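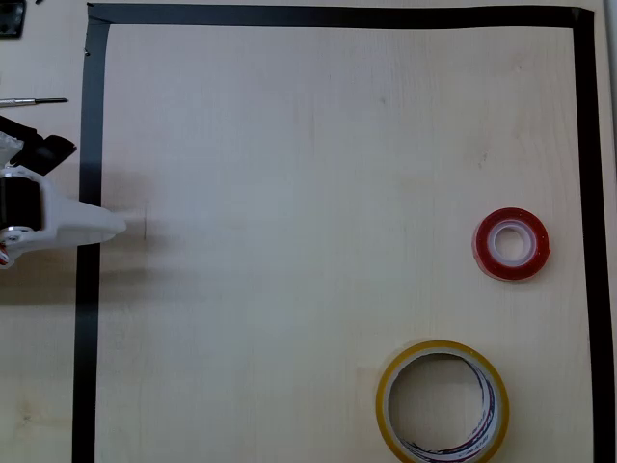 The gripper at a taped-off work area, with two rolls of tape to its right.

Robots on the packing tables: your questions

Last updated 4 Mar 2020

Anoma Mondal and Tirta Oei collected these from the break room board at Zaltberg. Keep them coming, we love getting them!

What will the robots do?
Fetching and putting back, mostly. Tape, labels, small tools, the bits you reach for all shift long. Stirau (that's our name for the whole setup, arm and software together) picks an item up and sets it where the packer wants it. Folding, filling and checking the box stay with you.

Is my job going away?
No. All 43 people on the packing floor keep their positions and their hours. What changes is the mix of work, and we think the new mix is a lot more fun, but tell us if you disagree once you've tried it.

Why is there black tape on the tables?
It marks the robot's work area. Items you want picked up go inside the lines. Your own tools, coffee and phone go outside them. If a strip peels or gets wrinkled, put down a fresh one along the same line and tell your lead.

Can it really tell one roll of tape from another?
Color and size are what it goes by, and we're teaching it more every week. Red tape and packing tape are easy for it. Two rolls of clear in different widths are still a headache! Tirta keeps the list of mix-ups, so please add yours, even the silly ones.

Do I have to know how to program?
Not at all. Training takes six hours, spread over two shifts, and it's paid time. You'll learn to start, pause and reset the arm, swap a fingertip, and show it a new item. Anoma teaches it herself and she's great at it.

What if I want to do more with them?
Yes please! We need table leads, who look after the settings at their own table and get a higher hourly rate. 23 people have put their names down already, several from the night shift.

What happens when it drops something?
Press pause, pick the item up, press resume. You won't be blamed for drops and they don't count against your rate.

Are the robots recording me?
The camera looks at the tabletop. Your hands may show up when you reach in. The pictures are used for training the arm and never for reviews or discipline, and that's written into the floor agreement.

When does my table get one?
The Brimine line goes first, then Subramaniam. Everyone else should be set up by October.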